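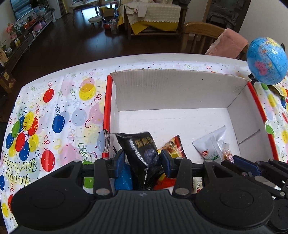 Soft pads for a hand-held gripper, part 2: fitting and first test

Reading time: 3 minutes

In part 1 we assembled the handle and the two fingers. Now we glue the pads and check that the gripper can hold light plastic bags. I call my build Keria. I made it on the kitchen table, in the evenings of February, and no special workshop is necessary.

You need two soft pads, contact glue, fine sandpaper, a small clamp and a kitchen scale.

1. Open the fingers fully and sand the inner faces. Wipe off the dust with a dry cloth.

2. Put a thin layer of glue on the finger and on the pad. Wait until it is no longer sticky to the touch, then press the pad from the bottom to the top. Air bubbles make the pad come off later.

3. Clamp for one night. I tried to do it faster and I had to repeat the left side.

4. Close the fingers slowly. The pads should meet along the full length. If you see light between them at the tip, loosen the rivet screw of the linkage by a quarter turn and try again.

5. Measure the closing force. Press the scale between the pads and read the number. Mine shows 442 g at half trigger and 968 g at full trigger. For snack bags, half is enough.

6. Test with bags in an open box. Take a bag near its upper seam, lift it above the rim, put it back. I did 41 lifts before I changed anything in the settings, and wrote down each one that slipped.

If a bag turns between the pads, hold it lower. If it is crushed, reduce the trigger travel.

Part 3 will be about the cable.

Text: Maksym Mykhailiuk. Contact | Copyright Maksym Mykhailiuk | Back to top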